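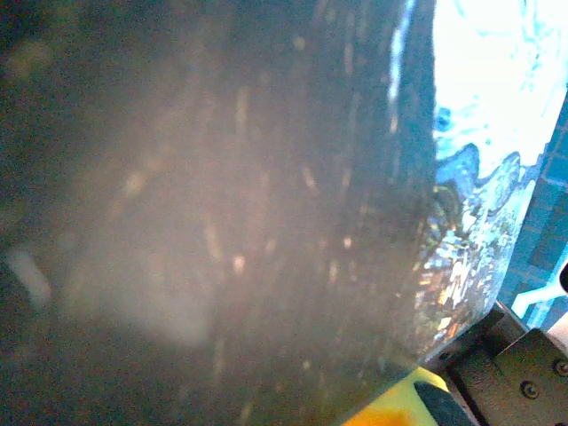 Periklis Ververidis, with corrections by Emiliano Arriaga
Last updated 30 July 2025

Beltberg Rain Gauge Readings: README

The file beltberg_daily.csv holds daily rainfall totals from backyard gauges in Beltberg. There are 163 rows of metadata in gauges.csv, one per gauge, and you should not assume that means 163 working gauges. A gauge stays on the list after its owner stops sending numbers. We had an "active" column once and took it out when it became clear that people filled it in according to how guilty they felt.

What people have claimed about this data

The Umeo newsletter called it "a high-resolution record of local rainfall." I would not go that far. It is a pile of readings taken before breakfast by people of varying patience. Some of it is very good. I have compared the long-running gauges with each other and they agree better than I expected, at least in steady rain. In thunderstorms all bets are off, and I can't tell you how much of the spread is weather and how much is somebody's maple tree.

Columns

- gauge_id: text. Never reused.
- date: the day the gauge was read, so most of the rain fell the day before. Several people have published charts that get this wrong.
- mm: total in millimeters. Readings sent in inches were converted and rounded.
- trace: 1 if the reader wrote "trace" or "a few drops." What counts as a few drops is up to the reader.
- flag: see below.

Flags

0 means no one has objected to the value. It does not mean checked.
3 means the reading covers more than one day. The total sits on the last day and the days before it are blank. Please do not spread it out evenly and call that daily data.
5 means snow or ice in the gauge. Melt methods differ from house to house. I would drop every one of these for January, but Emiliano thinks they are usable for monthly totals, so they stay in.
7 means the number looks wrong and the reader stands by it.

Missing values

Blank means no reading. Zero means someone looked and found nothing, or says so. Long runs of zeros in vacation season deserve a hard look. We have left them alone because we can't prove anything.

The Timmermans correction

Older versions applied the Timmermans correction for wind loss. It raised the totals and made the maps look smoother, which everyone liked. I could not find out what it was tuned on, and the gauges here sit behind fences, sheds and hedges that it knows nothing about. It is gone from this version. If you need your results to match older work, the script is still in the old/ folder, unsupported.

Uses I would argue against

Insurance disputes. Trends of any kind. Ranking neighborhoods by wetness. Testing a forecast for a single street.

Reporting errors

Send the gauge_id, the date and what you think the value should be, plus how you know. "It rained more than that" has been tried.

Related items

Trornaslow Creek Levels: README
Beltberg First Frost Dates
Gauge Siting Notes for New Readers
Changes Since the Last Version
Old Wind Correction Script (unsupported)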